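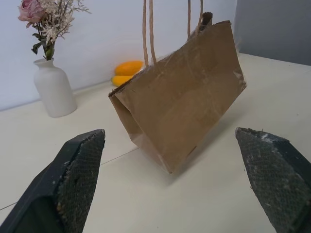

Spend the whole grant on the arm and worry about the rest in October, was the advice Grisa gave our planning group. I disagree. The arm is the part of the budget that's easiest to get right. Rekunar quotes a fixed price, and we have it in writing.

Grip pads are another matter. We had put down 300 pounds for them and the first order alone came to 389. Paper bags with rope handles also need their own trials, and those take staff hours. I would buy one arm, not 2, and keep the difference for pads, spares and time.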